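We called our project Sepp, which was the name on the sticker inside the toolbox lid, and it stuck for the whole of the spring term. The task we were given by the Ovden workshop sounded simple enough when we first read it out loud — pick up mixed objects from a basket and put each one through a hole in the top of a wooden box. We learnt a great deal more from it than we expected to!

## What we used

The arm stands at the back of the table, with the basket on the left and the box on the right. We chose the contents of the basket ourselves, mostly from home, and tried to get a good mixture of hard and soft things: crushed cans, spiky rubber balls, a baseball, a toy hamburger, a plain wooden cube and several fuzzy puffer toys with googly eyes. The cans were the ones we argued over most, as every dent changes where the fingers can get a hold.

The program was written in two parts. The first chooses an object and plans the grip, and the second (which we named Siseo) looks after the journey to the box and the letting go. Keeping them apart was the best decision we made, and it meant two of us could work at the same time without treading on each other's toes.
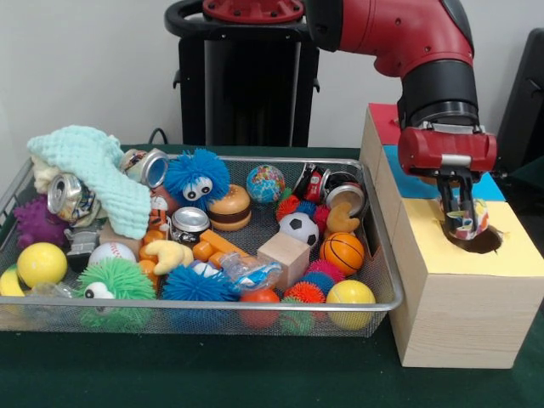 ## How the trials went

We ran 329 attempts in all, nearly all of them on Friday afternoons, and 235 ended with the object in the box. Small, firm things did best. Plush toys were harder than we had hoped, and the clear plastic bag gave us so much trouble that we gave it a page of its own in the logbook.

Letting go too early was our commonest mistake. The fingers have to go right into the round hole before they open, so we made the last part of the movement slower and added a short pause, and after that things went far more smoothly.

## Still to do

We would love to bring the arm to the Stukport open day in June, with a basket of objects that visitors have picked. Before then we need to tidy the grip settings and try another 20 attempts with the bag.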